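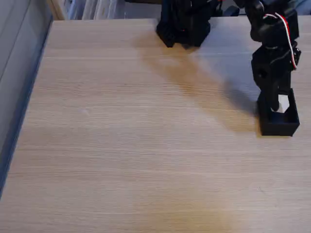
*Table 2, June, before the second coat. Small black box still on it.*

Notes on the pale tabletop, Skesemdale room. Writing this fast, bus in 15 min.

Where we are:

- sanded back twice with the grain, wiped down, one thin coat of Tollus hardwax on
- left edge done by hand, the block kept rounding it over
- underside NOT done. Do it before anybody says the table is finished

Color is good. Stayed pale, was afraid it would go orange like the shelf did last year. The darker streaks came up a little after the oil but still fine and straight, left to right all the way. Keep going along them, never across – I did one short pass across near the front on the first day and had to take the whole area down again. An hour gone.

Light: low light from the side is what you want for checking. With the overhead on everything looks perfect, then you come in the next morning and there's a dull patch the size of a plate. Shadows fool you too. I marked a "stain" in pencil and it was a shadow. Erased the pencil, mostly.

Product notes, for the next order

- Tollus: goes on thin, smells for two days, easy to buff. One can did this table and the test board with a bit left over
- Bradex pads: the green ones clog. White ones OK. Threw out the open pack of green
- Bozkurt paper, 120 and 180: good, lasts. We are out of 180, there are nearly 91 sheets of 120 in the drawer for some reason. Do not order more 120!!

Test board results (same wood, offcut from the back rail):

- one coat: coffee ring after 15 min, came off with a damp cloth but left a faint edge
- two coats: no ring that I could find
- two coats + buff: same as two coats, just shinier. Not worth the time imo

So two coats, no buff. Leave overnight between them, the can says less but the room is cold in the mornings and it was still tacky at 9 am the one time I trusted the can.

The gap on the left between table and the gray-blue side: leave it. Tried pushing the table closer and then you can't get a cloth down there and teh dust just sits. A finger width is enough.

Small parts go in open boxes from now on, no loose screws straight on the top. There's already a scratch toward the back, short, you feel it more than you see it. 800 by hand with a drop of oil might take it out. Don't go to 2000, it polishes a spot and then the spot is worse then the scratch.

To do

- [ ] clear the top completely before coat two
- [ ] underside, one coat
- [ ] order 180 (Bozkurt), white pads
- [ ] felt for the feet
- [ ] oily rags in the metal can with water, lid ON. Found two in the sink again

Coat two tomorrow after lunch if the top is clear by then.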